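首页 | 场地管理 | 检查记录 | 表格下载 | 联系我们

Jimau 活动室玩具与台面安全检查表(附意见)

适用范围:公共工作区的桌台、小件玩具、收纳盒、窗边通道、顶部照明及管线
检查时间:十一月,上午开放前
检查人:Danuta Malinowski
复核人:Sang-wook Jin
结果写法:合格 / 需整改 / 待复查

填写说明

每一项先写结果,再写意见。没有看到的地方写“待复查”,不要凭上次的结果填写。意见栏不够时写在背面,注明项目编号。整改完成后由复核人签名,检查人不代签。

第一部分 桌台

1.1 桌面平整,无裂口、毛刺、翘边
结果:合格
意见:用手掌沿桌面走了一遍,没有扎手的地方。靠近操作人员的一侧边缘也摸过。

1.2 桌面清洁,无胶渍、油渍、碎屑
结果:合格
意见:灯光照上去反光比较明显,正对着看不容易发现胶渍,要侧身低头看。清洁后用干布再擦一次,水痕干了以后和胶渍很像,容易误判。

1.3 桌台稳固,推动时不晃
结果:合格
意见:四角分别按压,均无下沉。桌脚调节螺母没有松动。

1.4 桌面物品与桌边保持距离
结果:需整改
意见:本区要求小件物品离桌边不少于50毫米。玩具蜘蛛放得太靠外,手臂经过时容易碰落。紫色的那只靠近左侧桌边,请往里移。绿色的那只也一并往桌子中间放。收纳盒不受50毫米的限制,但盒底不得悬空。

1.5 桌面承重
结果:合格
意见:桌上只有小件玩具和盒子,远低于承重要求。以后如需放置重物,请先与 Hubert Zalewska 确认。

第二部分 小件玩具

2.1 外壳无裂纹,无尖锐断口
结果:合格
意见:重点看蜘蛛的腿。腿细,弯折的地方受力大,断了以后留下的茬口会划手。逐条捏过,没有发白或开裂。紫色那只个头小,腿更细,建议每次使用后都看一遍,不必等到月检。

2.2 无可脱落的小零件
结果:合格
意见:轻拉腿部,不松动。不要用力掰,上次 Gandirside 那边就是检查时把腿掰断的,后来按损坏登记,手续很麻烦。

2.3 表面无掉色、发黏
结果:合格
意见:白纸擦拭后没有颜色转移。 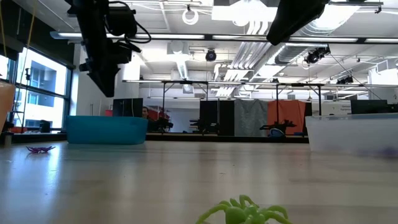 2.4 玩具用完归盒
结果:需整改
意见:开放前的台面上不应有散放的玩具。两只蜘蛛都在盒外,应当归盒后再开放。昨天收尾的登记表上写的是“已归盒”,请当班人核对后再签字。Emiliano Retamal 已经口头通知过晚班,下次再出现按漏项记录。

2.5 玩具编号清楚
结果:待复查
意见:部分编号贴纸磨损,字迹不清。新贴纸向 Wadow 订购,到货后统一更换。旧贴纸要揭干净,残胶会粘灰。

第三部分 收纳盒

3.1 盒体无破损,盒沿无毛边
结果:合格
意见:青蓝色矮盒圆角部分容易磕碰,四个角都看过,没有裂。半透明的白色收纳盒侧壁是磨砂的,细裂纹从外面看不出来,要把手伸进去沿内壁摸。

3.2 盒内清洁
结果:合格
意见:半透明盒从侧面只能看个大概,盒里有没有东西、是什么东西,要从上面看。检查人不要只站在一侧填表。

3.3 盒子放置平稳,不叠放过高
结果:合格
意见:目前没有叠放。立着的物件(像是容器)不要挨着桌边,最左边的一只请往里收。矮盒可以放在外侧,方便拿取,也不挡视线。

3.4 盒外标签与内容一致
结果:待复查
意见:标签正在重做,由 Zofia Brzozowska 负责。新标签贴好之前,以登记表上的内容为准。标签贴在短边,不贴在盒底。

3.5 备用盒
结果:合格
意见:备用盒2只,存放在储物柜下层,已清洗晾干。

第四部分 窗边与通道

4.1 窗户关闭严密,窗框无松动
结果:合格
意见:左侧大窗的深色窗框落灰不明显,擦过才知道脏。请保洁每次带一块湿布。把手都试过,能锁住。

4.2 窗边垂绳
结果:需整改
意见:窗边有一根黄色细绳垂下来,用途未登记。暂时没有影响通行,但垂绳在公共区域属于勾挂隐患。请先查清用途,需要保留的,收短后固定;不需要的拆除。未处理之前不要在下方放凳子。

4.3 凳子及零散物品
结果:需整改
意见:窗前有一只深色矮凳,还有一些小件物品靠近地面放着。矮凳颜色深,背光时看不清,容易绊脚。不用时推到桌下。地面上的小件请收进柜子,不能长期放在窗前。

4.4 通道宽度
结果:合格
意见:主通道要求净宽不少于800毫米,用卷尺量了最窄的一处,符合要求。量的时候矮凳已经推开,所以4.3没有整改完之前,本项的合格只算有条件合格。

4.5 地面
结果:合格
意见:没有积水,没有翘起的地垫。雨天入口处要加铺吸水垫,用完挂起来晾,不要卷着塞进柜子。

第五部分 顶部与照明

5.1 灯具完好,无闪烁
结果:合格
意见:长条荧光灯全部打开观察,没有闪烁和异响。备用灯管由 Jasińska 供应,型号写在配电箱门内侧。

5.2 风管和管道
结果:合格
意见:顶部为裸露式,没有吊顶板遮挡,风管和管道接口在地面就能看到。未见滴水痕迹。接口处的灰尘等下次高处清洁时一起处理,平时不要用长杆去捅。

5.3 悬挂线缆
结果:待复查
意见:靠近顶部中间有一根白色螺旋线,盘成一圈挂着。需要确认挂点是否牢固。螺旋线有弹性,拉低后松手会回弹,任何人不要伸手去够。

5.4 金属框架
结果:合格
意见:横杆和立柱的连接处目视检查没有异常。框架上不得挂衣物和背包,已有的挂物请当班人取下。

5.5 高处作业
结果:合格
意见:梯子限高210厘米,超过这个高度的项目交给物业做。梯子用完放回原处并锁好。

整改汇总

1.4 两只玩具蜘蛛往桌子中间移。当班人处理,开放前完成。
2.4 玩具归盒,并核对收尾登记。当班人处理,Emiliano Retamal 跟进。
4.2 查清黄色细绳用途后固定或拆除。Hubert Zalewska 处理。
4.3 矮凳推入桌下,地面小件入柜。当班人处理。

待复查项目:2.5、3.4、5.3。

补充意见

归盒的事情反复出现,原因是收尾登记表只有一栏“已归盒”,签一个名就过了。建议改成每只盒子单独一行,写明盒子颜色和当时放入的物品。青蓝色矮盒和半透明盒目前都没有固定用途,谁顺手就用谁的,第二天还得重新找。请 Zofia Brzozowska 做标签时一起定下来。

磨砂盒不建议再增购,检查内壁比较费时间。如果一定要买,选侧壁透明一些的。

清洁剂继续用现在这种,不要换成带香味的,有家长提过意见。抹布分开用,擦桌面的不擦地,颜色由保洁自己定,写在柜门上就行。

复核人意见(Sang-wook Jin)

1.4 和2.4 可以放在一起处理,归盒以后就不存在离桌边太近的问题,但两项都要保留记录。4.4 同意按有条件合格填写。5.3 由我联系物业看挂点,结果补写在本表背面。其余无意见。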